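Search this site Go

Verside Dumpling Club: questions we get

Do I need to know how to cook?
No. If you can boil water and tolerate advice, you'll fit in. Riku Maruyama teaches the folding, and he has seen worse than yours. He may even tell you about it.

What does it cost?
$20 a session, flour included. Members pay $13, and become members by asking.

How many dumplings will I make?
Fewer than you think. The club record is 33 in one evening, set by a retired dentist. Most people make enough for dinner and a few that we call "soup."

Why do mine fall open?
Too much filling. Everyone says it's the dough. It's the filling. Use a teaspoon, level it off, then take a bit more out. 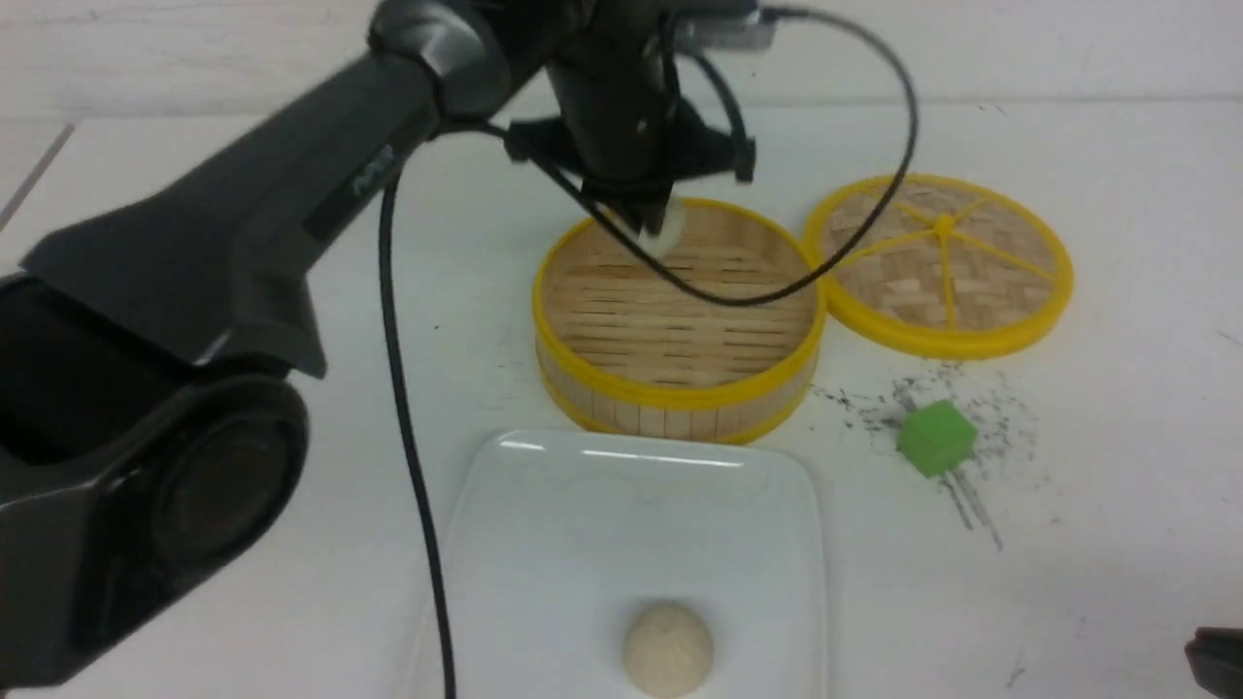 A dumpling at the steamer basket.

Can I steam them without a bamboo basket?
Yes. A metal colander over a pot will do, with a lid that more or less fits. Line it with cabbage leaves or parchment, unless you enjoy scraping.

Can I freeze the extras?
Freeze them raw on a tray, well apart, then bag them once they're hard. Steam straight from the freezer and add a few minutes. Skip the tray and you'll own one very large dumpling.

Do you cater to vegetarians?
Every session has a cabbage and mushroom filling. Tell us ahead if you also avoid egg — the Kergate Street group forgot, and we still hear about it.

When do you start up again?
November, once the hall's heating is fixed. Bring a sweater anyway.

Contact us | © Verside Dumpling Club | Back to top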